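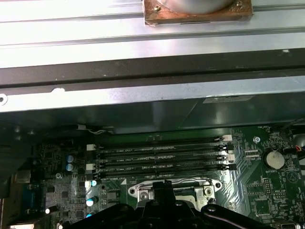 The CPU1 side, all four slots bare, shroud still on

Which DIMM slot do I fill first on a two-socket board when the numbers are out of order?

Asked in Hardware > Servers and Workstations

Hi all, first time posting in this section so go easy on me. I picked up a used Rermont rack server from an office clearance back in August and I'm finally getting around to putting memory in it. It came with no RAM at all, and the seller threw in a bag of mixed sticks that I'm not sure I trust, so I bought a matched set of registered modules from Skornex. I have 2 for now and will get more if the thing turns out to be worth feeding.

What's confusing me is the printing on the board. The slots are marked DIMM1_CPU1, DIMM2_CPU1, DIMM3_CPU1 and DIMM4_CPU1, fine, but they don't go 1-2-3-4 in a row. It's more like 2, 1, 4, 3. On top of that the latches aren't all the same color. Some are white and some are black, and on the right-hand end they alternate. On my old desktop the color told you which pair to use, but that was the slot itself and these slots are all black.

There's also the big dark plastic air shroud hanging down over that part of the case. I can get my fingers under it but it's tight, and there's a thin cable looped along the edge of the board underneath that I really don't want to snag. Does the shroud come off? I've looked for screws and so far I've only found ones that seem to belong to other things. There's a little white label on the face of it which I can't read without getting my head inside the case, and my neck has had enough for one week.

So, questions:

Which slot gets the first stick, and which one gets the second?
Do the white and black latches mean anything?
Shroud off or leave it alone?

I did search, and found one thread saying "always start farthest from the CPU" and another saying the exact opposite, so I closed the laptop and made dinner.

3 answers

Answer 1 (accepted, 14 votes)

I've got a couple of these older two-socket machines in the basement and went through the same head-scratching, so let me take your three in order.

The name matters, the physical position doesn't. The part after the underscore tells you which processor the slot belongs to, so everything you listed is wired to CPU1. The number in front is the maker's own numbering, and makers often number them by channel or by bank, which is why it looks shuffled when you read down the board. What you want is the memory population table. It'll be in the manual, and a lot of the time it's also on a sticker on the underside of the lid or on the shroud. That white label might be it, or it might just be a part number. Take a picture of it with your phone at arm's length and zoom in – much kinder to the neck.

If you can't find the table at all, I'd start with one stick in DIMM1_CPU1 and see if it gets through the startup check. If it complains, move the same stick to the next number and try again. Power cord out every single time, and give it a minute after you pull the cord. Once one stick works, add the second, and if the setup screen shows it running dual channel you've found your pair. If it shows single channel, move the second stick over one and look again. Tedious, but you can't hurt anything as long as the sticks are the right type and the power is off.

On the latches: on plenty of server boards the colored latch marks the first slot of each channel, and the other color is the second slot. White first, then black, is a common way to do it. But yours have different colors on one end only, if I'm reading you right, so I wouldn't bet the house on it. Could be that somebody replaced a few. Go with the table.

Shroud: take it off. They're usually held by tabs or a couple of pins and lift straight up, though you might have to slide it toward the fans a little first. Move that thin cable out of the way before you lift, and before you put the shroud back check that the cable is lying where it was. I pinched one once and spent an evening chasing a fan error. And do put it back! The shroud pushes the air over the processor and the memory, and these machines get hot in a hurry without it.

Also, since you're in there, open both latches on the slot all the way, line up the notch, and press down on both ends of the stick with your thumbs until the latches come up by themselves. Server slots can be stiffer than desktop ones. It's going to feel like too much force the first time.

Comment from the asker: Thank you!! The bit about names vs. position cleared up a lot. Will go hunting for the table tonight.

Answer 2 (3 votes)

Just to add to the above, make sure there's a processor in the socket those slots belong to. Sounds dumb, I know, but I bought a Taipe tower with two sockets and only one chip, filled the wrong side with memory and sat there wondering why it beeped at me. Slots marked CPU1 do nothing if CPU1 is missing. And some boards count from 0 and some from 1, so on one machine CPU1 is the first processor and on another one it's the second. Look for the printing on the other bank. If the other side says CPU2 you're good to begin with CPU1. If it says CPU0, start over there.

Also don't mix the sticks from the seller's bag with your new ones, at least not to start with. Registered and unregistered won't run together, and it isn't always obvious from the label which one you've got.

I keep my spare modules in a Drirkley parts box with the dividers, with a strip of masking tape on each one saying what it came out of. Saves a lot of squinting later on.

Comment from the asker: Good call on the numbering, I never thought to look at the other bank. The bag is going in the closet.

Answer 3 (0 votes)

just put them in any two that are the same color and turn it on. mine has worked like that for years. if it doesnt boot swap them round

Reply from the author of Answer 1: His slots are all the same color, that's sort of the question.

Update from the asker

Okay, small report. The shroud came off with a firm pull upward, no screws at all, and I felt pretty silly. The table was under the lid the whole time – I'd set the lid on the floor the wrong way up and walked past it for days. It says DIMM1 first and then DIMM3 for two sticks, so neither of my guesses was right. Both sticks show up in the setup screen and it's been running a memory test since just after lunch. Will look at it again in the morning and then decide about buying more. Does anyone know if I can get away with a bigger size in the remaining slots, or should I open a new question for that?

Viewed 102 times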